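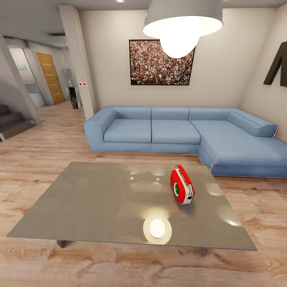 Weltby Lifts Payload on Its Midsize Van, and Most of the Work Is in the Rear Axle

Weltby's midsize van has sold mainly to plumbers, electricians and parcel fleets, and the most common complaint from all of them has been payload. The outgoing Horkau carried enough for a day's tools, but a full rack of copper and a roof ladder could put it over its rating before the driver got in. The revised van, due at dealers in November, adds 212 pounds to the limit.

Very little of that comes from the engine bay. The four-cylinder diesel is carried over with new injectors and a revised oil cooler, and output stays where it was. The change is at the back, where the old single-leaf spring gives way to a two-stage pack. The main leaf handles the empty van. A shorter helper leaf makes contact at about 719 pounds of cargo and shares the load from there up.

Osaze Briggs, who led the chassis program, said the helper leaf went through three shapes before the team settled on one. "The first version came in too hard. You could feel it hit on a speed bump with half a load, and drivers thought something had broken."

The final shape has a longer taper and a rubber pad at each end. Axle tubes are thicker, the wheel bearings are one size up, and the rear brakes now use the same rotors as the fronts.

Empty ride is still firm. On patched concrete the rear end moves around more than it does in the rival Testa, which uses coil springs and is rated for less weight. With bags of sand over the axle the order reverses – the Horkau settles, and the Testa starts to sag and float over long dips.

Steering is electric for the first time. It is light at parking speed and slow around center, with little feel at any point. Turning circle is unchanged.

Inside the cargo area, the floor is 68 inches wide at its broadest point and narrows between the wheel housings. Weltby has moved the tie-down rings out of the floor and onto the lower walls, where they no longer fill with grit. The rear doors open flat against the sides, held by a catch that can be worked with one hand.

The fuel tank holds 21 gallons, as before. The filler is still behind the driver's door, and that door has to be open to reach it.

Ekwueme will supply the optional shelving, fitted before delivery. Prices for the shelving have not been set.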